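Visit to Hostetov, Jan 13, 2022

The Hostetov group works out of two floors above a print shop in Pledport. They collect recordings of household jobs done by hand, which are then used to train a robot arm. Eleven of us signed up for the visit and all but one came.

Ourania Kalogeropoulos, who runs the collecting side, met us at the stairs. She started with the numbers. The group has 53 homes on its list, and the clothing set held 224 finished recordings on the morning we came. Most of the work is done in bedrooms and kitchens, and very little of it in the office.

We watched people learn the hand-held gripper first. It has two fingers with pads on the inside and a camera that looks down over them. A new collector gets 10 practice tries on a towel before anything is kept. I had a go and dropped mine twice – the fingers close sooner than you expect.

After that we sat down to look through the clothing set. Coats are on the list this winter, and they are laid out on whatever bed the home has, with the bedding left as it is.
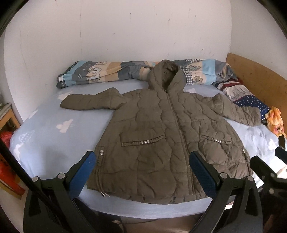 Why do they collect in so many different homes?

A system that has only learned in one room tends to do badly in the next one, so the group wants plenty of different beds, walls and lighting in the set.

Upstairs is the checking room, where each recording is watched at double speed and marked keep or drop. Shaky starts are trimmed. The label sheets come from a firm called Forsyth, and there was some grumbling about the codes for sleeves and hoods.

Lunch was soup and bread. The next visit is in February at the Dultgate site, where the arm itself is kept – names to the front desk, please.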